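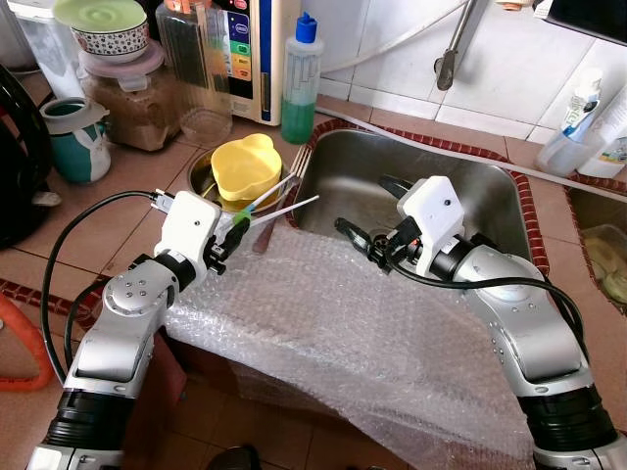
Suleiman Etim had the tester in his left hand and the torch between his teeth, so he could not answer when Mrs Phillips asked him if it was bad.

He pushed the three pins into the socket behind the bread bin. The left light came on, and then the right one. The middle one stayed dark. He took the torch out of his mouth.

"This one has no earth," he said.

"It has worked for 30 years."

"Yes. It will work very well until the day of the fault."

Branwen Phillips sat down on the step stool. She had bought the house in Halthorpe from her uncle, and everything in it had been repaired by her uncle, who trusted no tradesman and kept every piece of wire he ever found. Suleiman had already met him, in a way. He had met him in the hall, where a lamp was joined to the ceiling with bell cable, and again under the stairs, where the fuse box carried a label in careful capitals: DO NOT TOUCH 4.

"What is number four?" he asked.

"I never touched it."

He switched off the main and removed the cover. The wire of number four was old, with rubber on it that broke like a biscuit between his fingers. It went down through the floor, and it did not go to any room he had tested.

At Stonell, where he learned the trade, old Damián Troncoso used to say that a house is a letter from the last electrician, and you must read all of it before you reply. Suleiman had found this tiring when he was an apprentice. Now he lay on his stomach with one floorboard lifted and followed the rubber cable with the torch, past a gas pipe and a child's marble, to the back wall.

"Is there something outside?" he called. "Behind the kitchen?"

"Only the pigeon house. It's been empty since he died."

They went out together in the rain. The pigeon house was locked with a bicycle chain, and she had to fetch the bolt cutter from her car. Inside there was a shelf, a chair, and a radio with its plug still in the wall. Beside the radio somebody had fixed a second socket, newer than anything in the house, in a metal box, with a thick green and yellow wire going down to a copper rod in the ground.

Suleiman wiped his hands and put in the tester. Then he remembered that the main was off.

"Shall I go and turn it on?" she asked.

"No, that wire is not safe. I will bring a new one from the van."

She had sat down in her uncle's chair and was turning the dial of the radio, although there was nothing to hear.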